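From: Emil Eder
To: okard-players
Date: Saturday, April 9, 2022
Subject: Re: [okard-players] Siege balance after the March patch

On the list, Chin-lung Tsao wrote:

> The towers are fine. I went back through our server logs and
> out of 515 sieges since the patch, the attackers took the gate
> in most of them. If you lose with 700 gold in the chest
> and four ladders up, that's on you. Also can we please stop
> calling it the Jurkstead exploit, I have been standing on that
> roof since the beta and so has everyone else.

Chin-lung,

I would be more impressed by your logs if I hadn't been in so many of them. Yes, the gate falls. The gate has always fallen. It's made of the same stuff as the bread in the tavern. What happens after the gate is that thirty people run into a courtyard the size of a parking space and two archers on the Jurkstead roof shoot all of them, slowly, while typing jokes.

My complaint is with the respawn timer. Before the patch you came back in time to help whoever was behind you. Now you come back in time to read their obituary. Sowmya Pai timed it on the Kolbridge map and got the same result on both sides, so it's fair in the sense that everyone is equally bored.

I also don't think ladders should cost what they cost. A ladder is two long sticks and some short sticks. For that price I can outfit a knight, and the knight doesn't fall over when someone looks at it.

What I'd like to try on Sunday, if Ya-wen is willing to change the config:

- old respawn timer, attackers only
- ladders at half price
- roof stays as it is, so Chin-lung has somewhere to live

If the attackers steamroll every round I'll say so here and you can all frame it. Same server, same password. Please don't bring the trebuchet mod, it still crashes anyone standing near the well.

One other thing. My rank reset again and I'm back to peasant with 3,648 points that the scoreboard shows but won't let me spend. If this has happened to anyone else, did logging out through the stable menu fix it? The FAQ says it does. The FAQ also says there are horses in the stable.

Emil

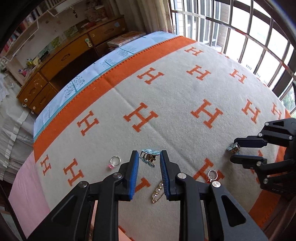 Ya-wen Pan wrote:

I can do the timer and the ladder price, both are one line in the config. Attackers only is harder, the timer is shared, so unless somebody knows a trick it'll be the old timer for both sides. The rank thing got me too. Stable menu did nothing. I had to delete the profile folder and let it download again, and then I was a squire for some reason. I'm not reporting it.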